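CLURNMONT SHARED WORKSHOP TO SHOW HOME-BUILT CLOTH FOLDING ARM AT OCTOBER OPEN NIGHT

For release: October

Contact: Iara Troncoso, Clurnmont

Hi, I'm Iara Troncoso, and I'm the one who writes these things for Clurnmont, the shared workshop over the old seed store. Usually I'm announcing a new drill press or asking people to please bring back the clamps. This time I get to announce a robot! Four of us have been putting together a small arm called Gernitz that folds cloth, or at least tries to, and we're inviting the neighborhood to come see it at our open night in October. Doors open at 6:30 in the evening and it's free.

Gernitz began with Damián Jara, who was folding shop rags after a long evening and said out loud that he never wanted to do it again. Ostap Lysenko had a motor and a box of bearings at home, and Anathi Molefe writes software for a living and was itching to work on something that moves. I hold the parts list and order the screws (always the wrong length, sorry everyone).

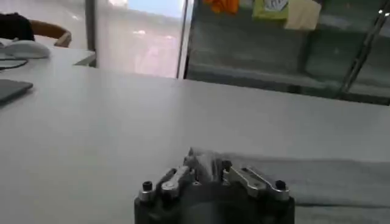

Cloth is a rotten thing to give a machine. A block stays the shape you left it, but a towel changes every time you touch it, and you can't just tell the arm where the corner is and walk away. We picked a pale gray cloth to practice with, and on our white table it's only a shade darker than what it's lying on, so the edge is hard to pick out even for me. Anathi likes it that way. Her view is that if the software can find that edge, a red towel will feel like a holiday. I would have started with the red towel, but I don't write the code.

The grip is Ostap's department. He went through 2 complete versions of the finger linkages before this one, and the first was so stiff that it shoved the cloth ahead of it like a snowplow. The new one has a softer touch, and you can take it apart with one hex key, which I appreciate a lot because I'm often the person holding the hex key.
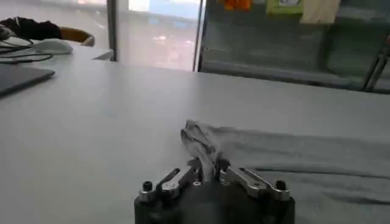

We also log every attempt. Right now the log stands at 2,543 tries, counting the silly ones where somebody forgot to put the cloth out. Damián reads through the bad ones with a cup of tea and writes notes next to them, and those notes are the best reading in the building. "Grabbed it like a sandwich" is one I think of often.

"I wanted a robot to do my rags and what I got is a second hobby," says Damián. "I still fold the rags."

Part of the cost was covered by Grodatum, the hardware store down the block, which let us have fasteners and aluminum bar at cost. Anatole Tanguy, who runs the place, has been up to visit several times and has opinions about our cable routing. He's right, too — we've redone it.
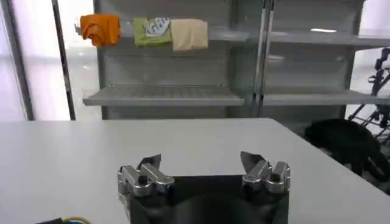 At the open night Gernitz will run for almost 40 minutes at a stretch, with breaks so we can answer questions and let the motors rest. Bring a dish towel or a pillowcase if you want to see it try something new. Please no fitted sheets. We'll have the linkage drawings printed out to take home, and Anathi will show how she teaches it a fold, one step at a time. Kids are welcome as long as they stay behind the tape.

After that we're starting on Dogbe, a second arm, so that one can hold while the other folds. If you've got spare motors, a free evening or strong feelings about towels, come talk to me at the door. Reporters and photographers can come an hour early, at 5:30, and get the arm to themselves. Just let me know ahead of time so I can put the kettle on.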